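Despina Crăciun has kept bees, sold pianos and, for one regrettable winter, managed a band. She now tunes pianos for a living, mostly in and near Zisthorpe, and says it is the first job she has had where people leave the room when she starts work.

"They're very polite," she says. "They offer me coffee, and then they go to the farthest corner of the house and shut the door. One man went and sat in his car."

You can see the man's point. A piano has more than two hundred strings, and getting them to agree means hitting the same notes over and over, quite hard, for an hour and a half. Crăciun doesn't hear it as noise any more. She listens for the beats, the slow wobble two strings make when they are almost but not quite together, and turns the pin until the wobble goes the way she wants.

She learned from Bukola Osagie, who ran a two-person shop above a dry cleaner and took her on in September, mainly, Crăciun suspects, to carry things. For the first few months she was not allowed to touch a customer's instrument. She practiced on an upright that had come out of a school and still had gum under the keys.

"Bukola would come in, play one octave and leave again," she says. "If she sighed, it was bad. If she didn't sigh, it was also bad, but she was hungry."

Osagie has since retired and sold the shop. The upright went to Crăciun, who could hardly say no and has regretted it through 2 apartments and one set of movers who stopped speaking to her.
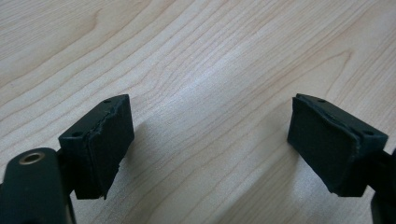 Most of the pianos she sees haven't been tuned in years. Owners tend to confess this at the front door, the way people confess to a dentist, and then ask if it will take long. Her longest gap so far is 19 years, on a baby grand that had served in the meantime as a place to put the mail. Crăciun doesn't scold. She does have views on wood, and she will share them whether or not you have a piano. Pale wood with a ripple in the grain, the kind that turns up on tabletops, makes her want to knock on it. She has done this in restaurants. "You can't tell much from a table," she admits. "But you can't tell nothing, either."

Her own customers are a mixed group. Leidy Escobar teaches children in her dining room and has the piano done before every recital. Jhosep Mosquera plays only the left-hand parts of things, having never got around to the right, and would like the low end to be perfect. (Crăciun tunes the top anyway. He has not noticed, or is too kind to bring it up.) There is also a church with a piano so close to the radiator that she has stopped giving it advice and started giving it sympathy.

She keeps a notebook of every job, which had reached 562 entries when we spoke. The entries are short. One reads, in full, "Pencil, pencil, dime, cat toy, A flat."

I ask about the apps, because everyone does. You can now hold up a phone and be told how far off a string is, and plenty of good tuners use one. Crăciun owns one too, and checks it at the end of a job.

"If we agree, I feel wonderful," she says. "If we don't agree, I put the phone in my bag."

Her rate went up this year for the first time since she started on her own, and she wrote to all her regulars to warn them. She had braced for complaints. What she got was a letter from Zoila Villanueva, who is ninety and had assumed the old price was a mistake. She had been making up the difference in jam.

The new price stands. Crăciun has asked, carefully, what happens to the jam.

Contact us | Copyright 2022 | All rights reserved | Back to top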